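Events Talks Notes Join Contact
Talks > Evening sessions > Speaker notes

What's inside the box: taking an old desktop apart
Notes for the Clatdale talk, Oct 5, 2023

Say hello, thank Pouran for the room and the biscuits. Mention that Keyvan has the sign-up sheet for the hands-on session and it's going fast.

Start with the numbers from the Flinton collection, they always wake people up. We took in 521 machines up to the end of September, and over 300 of them had at least one part worth keeping. I thought it would be far fewer! Mojtaba did the tally so ask him if anyone wants the breakdown.

Then my own story – the first computer I ever opened, and how I lost a screw inside it and shook it like a money box for ten minutes. Keep it short this time.

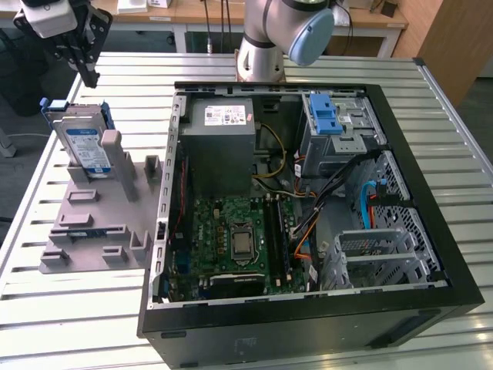 I always start with the hard drives, and I'll say why: that's where people's photos and bank letters live, so it's the bit they worry about when they hand a machine over. Lay the tower on its side, get the side panel off and have a good look before you touch anything. In this one the drive cage is up in the top right, with the blue plastic latch on it, and the bright blue cable looping about over on the right is SATA, the sort that carries data. Two drives are standing up in the holder on the left, which is a nice way to keep them (mine used to go in a biscuit tin, Houshang has never forgiven me). Label them straight away or you'll mix them up.

Next, memory. Clips at the ends, push them outwards, lift the stick by its edges. Pass the spare sticks round here and PLEASE get them back.

Power supply: unplug at the wall, and we never open the thing itself, not even for a peek. Say it twice. Siamak will ask about fans, he always does – tell him we'll get to fans after the tea.

Questions, then hand over to Keyvan for the dates.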